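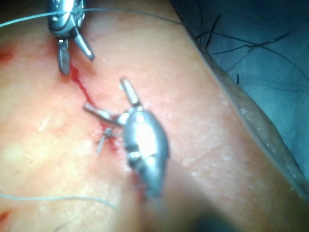 About Irkby

Irkby is a suturing school. We teach people to close skin well, and we have been at it long enough to have strong opinions about knots!

Most of our students are surgical residents, with a good number of physician assistants and veterinary surgeons mixed in. Some arrive having tied thousands of knots and want to get rid of one bad habit. Others have barely held a needle. Both are welcome, and they usually end up sharing a bench.

What we teach

Short incisions, mostly. A short, narrow cut is a wonderful teacher (you can redo it many times in an afternoon, and every stitch shows). We start with simple interrupted sutures and stay there for longer than people expect. How far from the edge do you go in? How much do you pull before the skin starts to pucker? Where does the knot sit, and how long do you leave the ends? After that come mattress sutures, running sutures and buried knots, in whatever order the group is ready for.

Thread handling gets a full morning of its own. Soon-im Hong built that session and still teaches it, and it's the one former students write to us about. She will have you laying thread down, picking it up and laying it down again until your hands stop fussing.

Who we are

Leandro Maldonado and Fasil Adugna started the school after years of teaching the same evening class in a borrowed room. Leandro runs the beginner weeks. Fasil takes the instrument courses, where all the tying is done with the jaws and your fingers stay out of it. Cristóbal Navarrete looks after enrollment and the practice materials, so if you have a question about dates or what to bring, he's the person to ask.

Our rooms

We're on the second floor of the Vustham building, with good north light and benches you can raise or lower. Groups are small. We take 60 students each June for the summer course and run shorter weekends through the rest of the year. The practice library is open to anyone enrolled, and you can come in early or stay late to work through a closure again.

Visiting

Come and watch a class before you sign up! Our next open house is on Jul 6, 2024. Bring your questions, and bring your reading glasses if you use them. Coffee is in the hallway, away from the benches.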